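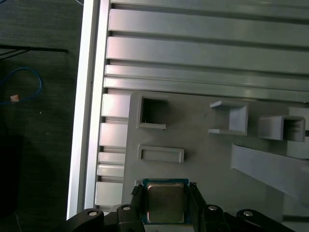

How long does it take for news to cross your world?

It takes as long as the fastest thing in your world that can carry a message, plus all the time that thing spends eating, sleeping, waiting for the tide or arguing at a gate.

Last updated: 7 Aug 2018

Session 3: Distance, travel and the speed of news

I love this session more than any other in the module, partly because it's the one where maps stop being decoration. Most of you have drawn a map by now. Some of them are gorgeous (Pongsak Siriwan's coastline has more inlets than I'd have had the patience for). But very few have anything on them to say how long a journey takes, and a huge amount of plot hides in that gap.

Please read these notes before the workshop and bring your map, however scruffy. If you missed Session 2, the rivers handout will help, though you can manage without it.

1. Measure in days first

Your characters mostly don't care about miles. Ask a carter how far it is to the next town and she'll tell you it's two days, or three if the ford is high. So for the first pass, rub out your scale bar and write days along the roads instead.

We'll use our shared world for the examples, so a quick reminder. Coka is the port at the river mouth. Junditz is the walled town upstream where the two valleys meet. Somville sits up in the hills at the far end of the old road, and it's where the salt comes from. The road from Coka to Somville, by way of Junditz, is 577 miles long. We settled that in the very first week after a fairly heated vote, and I'm holding you all to it!

Now put some people on that road.

A healthy adult on foot, with a light pack and a decent surface, can keep up twenty miles a day. At that pace Coka to Somville is twenty-nine days, with no rest days at all. Add a rest day each week and a bit of bad weather and you're well past a month.

An ox cart does perhaps half of that on the flat, and less in the hills. Salt coming down from Somville by ox has been on the road for two months by the time anybody in Coka tastes it. What does that do to the price? What do the drivers eat, and who sells it to them? There's a whole string of villages waiting to be written along that road, and you found them with a bit of long division.

A relay rider, changing horses all the way, might manage 100 miles in a day. That gives you six days from end to end. But look at what a relay needs: stables, grooms, hay, spare horses standing idle, and somebody rich or powerful enough to pay for all of it whether or not there's a message to send. If your world has fast riders, it has taxes.

2. News and people travel at different speeds

Once you've got your days written down, mark two numbers on each road, one for the fastest message and one for the ordinary traveller. The difference between the two is where the good stuff lives.

Say the old duke dies in Somville. The relay gets the news to Coka in six days. A travelling musician who left Somville the morning before he died will turn up in Coka weeks later, still singing songs in his praise, and everyone in the tavern will know more about her home town than she does. I find that scene almost writes itself.

Turn it round and it works just as well. Suppose there's no relay, and the quickest anyone can go is walking pace. Then for nearly a month Coka goes on obeying a dead man. Laws are passed in his name. A prisoner is hanged on his orders. When the truth arrives, are those laws still good? Different worlds will answer that differently, and the answer says a great deal about them.

Johannes Ndlovu wrote a lovely piece last year in which two towns held their new year on different days, purely through a message that got held up by snow four generations earlier. Neither town would budge. It gave him a feud, a wedding problem and a very funny chapter about bells.

3. Things that slow everyone down

Beginners tend to draw a line between two dots and treat it as a road. Go along each of your lines slowly with a pencil and ask what's in the way.

Water. Rivers are quick one way and slow the other. Going down from Junditz to Coka by barge is a treat. Coming back up means poling, towing or waiting for wind, and the boatmen will charge you for it.

Season. A mountain road has a summer length and a winter length, and the winter length may be "don't". May is a good month to test your map with: the snow is going, the rivers are full, and everybody who's been stuck indoors wants to leave at once.

Dark. Unless you've got a second moon or glowing moss on the milestones, people stop at night. Short winter days can take a third off any distance.

Permission. Gates, tolls, passes, border guards having their lunch. Junditz shuts its gates at sunset. Anyone arriving five minutes late sleeps outside the wall, and so there are inns outside the wall, and so there's a rough little settlement that Junditz pretends not to own.

Language. How far along the road can your traveller get before she can't follow what's being said? Mark that spot too.

4. What magic does to all of it

Several of you have magic in your own worlds, and some of you have flying things. Brilliant, but do think it through.

Whatever you add, ask who gets to use it. A mirror that lets two people talk across any distance changes very little if there's one pair in the world and a king owns both. If every household has one, you've abolished waiting, and with it letters, messengers, most rumours and a good many love stories. Both are fine choices. What trips people up is adding the mirrors in chapter two and then having everybody in chapter nine wait anxiously for a rider.

Dragons are the usual test. Suppose a dragon covers 500 miles in a day. Our road bends a great deal, so in a straight line it could go from Coka to Somville between breakfast and supper. Now, how much does it eat? Where does it land? Can it carry cargo, or only one cold and frightened passenger? Milan Goossens argued in workshop that a dragon service would kill off the ox carts. Theerawat Rungrueang said it would do the opposite, as somebody has to cart in all the meat. I'm still on Theerawat's side, but Milan's version would make the sadder book.

Slow magic is worth a look as well. A spell that travels along a river at the speed of the water, or a curse that has to be carried by hand and gets heavier each day. I'd read either of those.

5. Carriers as characters

Anyone whose job is moving things or news sees more of your world than a king does. In our shared world the D'Amico family run the carts between Junditz and the hills, and they've turned up in nearly every piece the group has written. They know who's buying too much grain. They know which village has gone quiet. They've also got every reason to keep a rumour to themselves until they've sold their stock.

Try giving your carrier one piece of news they don't understand. The reader can be ahead of them, or just as puzzled.

6. Before the workshop

Write days along every road and river on your map, for a walker and for the fastest message. Use pencil.

Pick one event that matters to the whole world. Draw a ring for how far the news has spread after a day, after a week and after a month. The rings won't be round - they'll bulge along the roads and pinch at the mountains, and that's just what we want.

Then write 500 words set in a place the news hasn't reached. Don't let any character know about the event. Try to let the reader feel it coming.

Pongsak Ongart has kindly offered to go first with his rings, so be nice to him. We'll pin all the maps up along the back wall, and you'll need a second pencil in a different colour for marking up other people's.

Next session: food, and what grows where.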